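Print this page | E-mail this release

JORNLOW OPENS ITS TEACHING KITCHEN IN ALLBY FOR A SUMMER OF HOME COOKING

ALLBY, June - Jornlow, the family-run kitchenware shop that has been selling pots, bowls and good advice on Skovetden Street for 22 years, is delighted to announce that its new teaching kitchen will welcome its first home cooks this month, and everyone in town is warmly invited to come by, tie on an apron and stay for a bite.

The program, called Onyeka, is made up of relaxed morning and evening sessions for people who would like to feel more at ease at their own counters. Jornlow has set aside 2,000 free places for the first season, and 1,298 of them have already been spoken for - a response that has touched the whole shop and kept the phone ringing well past closing.

"We wanted it to feel like cooking at your aunt's house, where there is always a bowl within reach and somebody ready to hand you a spoon," said Bianka Dudás, who runs the teaching kitchen. "People come into the shop and tell us they own plenty of equipment and still feel flustered at dinnertime. So we begin with the plain things, like mixing, rinsing, seasoning and setting out what you need before the stove goes on."

The opening sessions are given over to the mixing bowl, that most faithful of kitchen companions, and cover doughs, dressings, marinades and simple salads. Later evenings will turn to soups and to the small art of seasoning as you go.
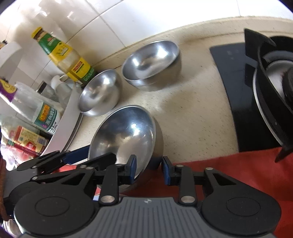

Three stainless steel bowls on a speckled beige counter, with a yellow-capped seasoning bottle close by.

Morning sessions begin at 10 a.m. and evening sessions at 6:30 p.m. Beginners are very welcome, and so are grandparents with recipes to share. Places can be reserved at the shop counter or by telephone during opening hours, and aprons are provided.

E-mail this release | Print this page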